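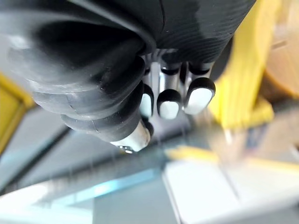 # About Grirkamow

Grirkamow is a small company in Sirnside. We make robot hands, and we sell them as a kit that a customer can put on an arm they already have. We also offer a fitting and training service, because many of our customers bought their first arm only recently and don't have an engineer in the house.

The company was started by Aminu Nwankwo and Jiahui Dai, who met when they both worked in packaging. Aminu repaired the machines and Jiahui wrote the programs for them. Every time the product changed, somebody had to design a new gripper, and the line waited. They wanted a hand which can stay on the arm when the work changes. The first one was made in Jiahui's kitchen and it was, in her words, very ugly and too heavy. We still have it in a drawer.

## The Sestamdale kit

Our main product is called Sestamdale, after the street of our first workshop. In the box you will find:

- one hand, left or right (please say which one when you order)
- the wrist plate and screws for your arm
- a power cable and a data cable
- a set of spare fingertip pads
- the printed manual, in English

The hand weighs 945 grams without the wrist plate. The price of the kit is 3000 dollars, and the spare pads can be ordered alone. We print the shells ourselves, so a broken shell is normally replaced within 10 working days. If you are far from us, please add the time of the post.

The pads are the part that wears first. Customers who handle cardboard all day change them more often than customers who handle plastic, and we advise to keep one extra set on the shelf. Changing them needs a small screwdriver and some patience the first time.

## What we offer together with the kit

**Fitting.** One of us comes to your site, mounts the hand, checks the cables through the full movement of the arm and stays until your people can run it without us. For most sites this is two days.

**Try before you buy.** You send us a box of your own parts and we work with them in our test room in Sirnside. After this you receive a short written report, also when the result is bad. We have told customers to buy a simple gripper from another company, and we will do it again.

**Ogundipe.** This is the name of our software for teaching the hand. It runs on a normal laptop. The first year is included in the price of the kit, and afterwards you can go on using the version you have without paying.

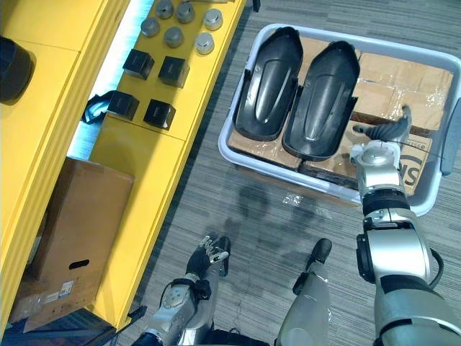 The question we hear most often is whether a customer needs fingers at all. Our answer depends on the parts, and it can be different for each arm of the same robot. A pair like a plain gripper on the right and a hand with several fingers on the left is a good starting point for tub work: the gripper holds a tool by its body, for example something with a bristly head, and the other side is free for shapes that are harder to take. Long, rounded molded parts with a glossy surface are in this second group. They have a ridge in the middle and few flat places, so the fingers must close from two sides. We also ask what is under the parts. Cardboard covered with shiny clear tape gives strong reflections, and it is better to plan for them during the fitting than to discover them in the second week.

## Who we are

Aminu Nwankwo takes care of the mechanical design and of the printing. Jiahui Dai leads the software. Amarachi Odukoya runs the test room and writes all the reports, so if you send us parts, your letter will come from her. Ifeanyi Garba does most of the fitting visits – he has the van. Catherine Crichton answers the phone, sends the invoices and corrected the English of our manual, but not of this page.

We have delivered 470 kits until now. Most went to packing and assembly shops with fewer than five robots, and a few to technical colleges.

## Visit or write to us

You are welcome in the test room if you make an appointment with Catherine first. Please bring the parts you really use, including the scratched ones. Closed shoes are required, and there is parking behind the building.

Schools pay a lower price for the kit. Ask for the school form, and write on it which arm you have.

Page last changed: November 2025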